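How I pack the snack box for a long drive

We do the run up to Cairns every June, and for years I packed the food the same way, which was to chuck everything in a green bag and hope. By Javidport the biscuits were crumbs and someone was crying over a squashed muesli bar. So I've got a system now (my family call it The System, with capitals) and it's pretty easy to copy.

Start the night before. Get every snack out of the pantry and dump the whole lot on a table where you can see it. I mean all of it, even the half packets! You'll find doubles, and you'll find something that went out of date at Easter.

Next, sort by how easily things get crushed. Tubes and hard cups go in first, standing up along the sides of the box. They make a sort of wall. Soft packets go in the middle, and anything with chocolate goes in the esky, no arguments.
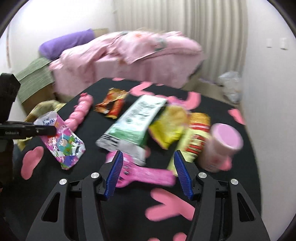 Snack packages, a cup and a pink brush-like item on a table.

Then do the non-food bits. I keep a zip bag for hairbrush, wipes, sunscreen and a couple of spare hair ties, and it sits on top of the food so you can grab it without digging. Don't put the wipes at the bottom. I did that once and had to unpack the whole box on the side of the road near Elside with a toddler covered in yoghurt.

Now split the lot into 2 boxes. One rides up front with whoever isn't driving, and the other stays in the boot until the lunch stop. If it all goes up front it'll be gone in the first hour, trust me. I let each kid choose 3 things for the front box and the rest is my call.

Water bottles get filled in the morning, not the night before, or they leak on their sides in the fridge (ours do, anyway). We like to be backing out of the driveway by 10, and there's a good shady picnic spot at Clestitz with clean loos and a tap, so that's where the boot box comes out.

Oh, and take a rubbish bag! Tie it to the back of the front seat before anyone gets in.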